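Caring for Silk Scarves and Pocket Squares
Condgate Textile Guidance
Prepared by Špela Papadopoulos
Last reviewed 9 Nov 2023

This guide sets out the method recommended by Condgate for washing, pressing and storing silk scarves and pocket squares at home. It applies to plain and printed silk with a hand-rolled hem. Pieces with beading, metallic thread or a stiffened lining should be taken to a specialist cleaner.

What you will need
A clean basin
A mild liquid detergent suitable for silk
Two white cotton towels
A pressing cloth
An iron with a low or silk setting
Acid-free tissue paper

Step 1: Test the colour
Dampen a corner of white cloth and press it against the hem for a few seconds. If any dye transfers, do not wash the item at home. Deep reds and navy blues should be tested in more than one place.

Step 2: Wash
Fill the basin with cool water and add a small amount of detergent. Place one item in the water and move it gently by hand for no more than two minutes. Do not rub, twist or soak. Stains from oil or wine should be left untreated until a cleaner has seen them, as rubbing can lift the fine surface fibres and leave a pale mark.

Step 3: Rinse and remove water
Rinse in fresh cool water until no suds remain. Lay the item flat on a towel, roll the two together and press lightly along the roll. Open out on the second towel and leave to dry away from sunlight and radiators.

Step 4: Press
Iron on the reverse while the silk is still slightly damp, using the pressing cloth. Stop short of the edge on all sides. A rolled hem is intended to be rounded, and an iron passed over it will flatten it permanently.
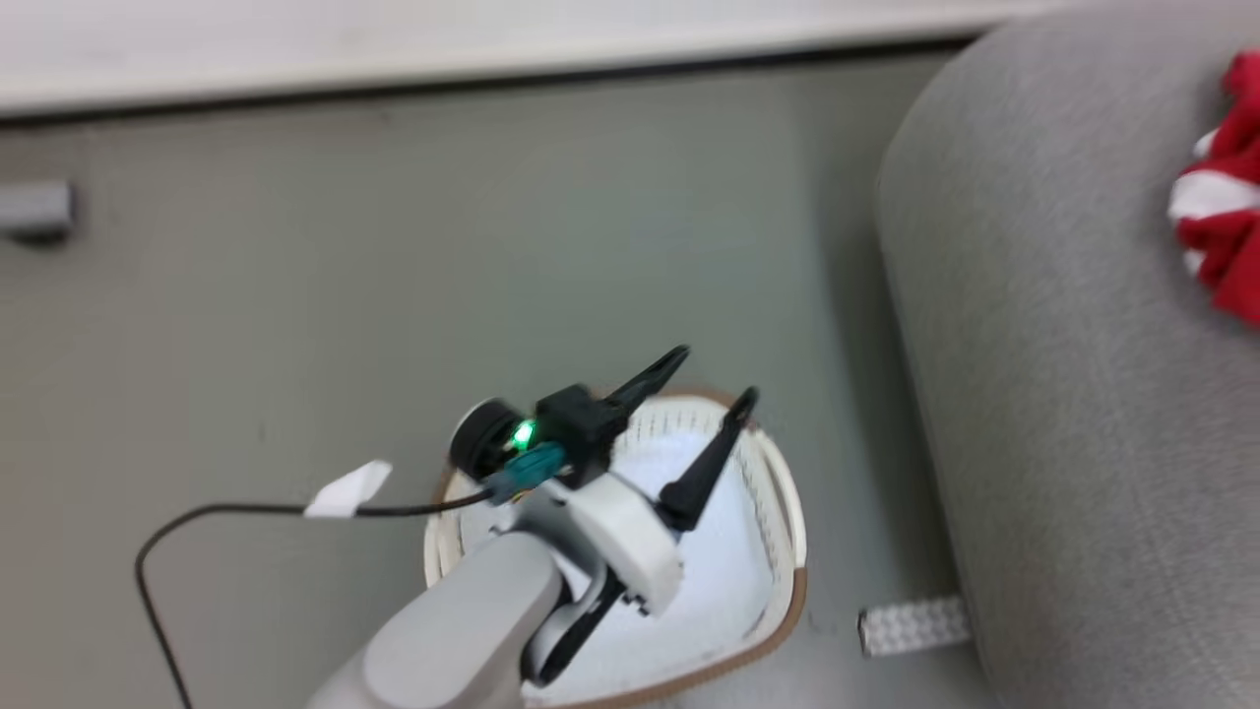 Reading time: 12 minutes, including the storage supplement

Step 5: Store
Scarves may be rolled around a tube of acid-free tissue or folded loosely in a drawer. Refold along different lines every April. Pocket squares should be stored flat and folded only when they are to be worn. Perfume and hairspray should be applied and allowed to dry before a scarf is put on.

Further guidance on storage is given in leaflet 1754, compiled by Costel Nikolaidis. Owners of woven wool neckwear should consult leaflet 2622.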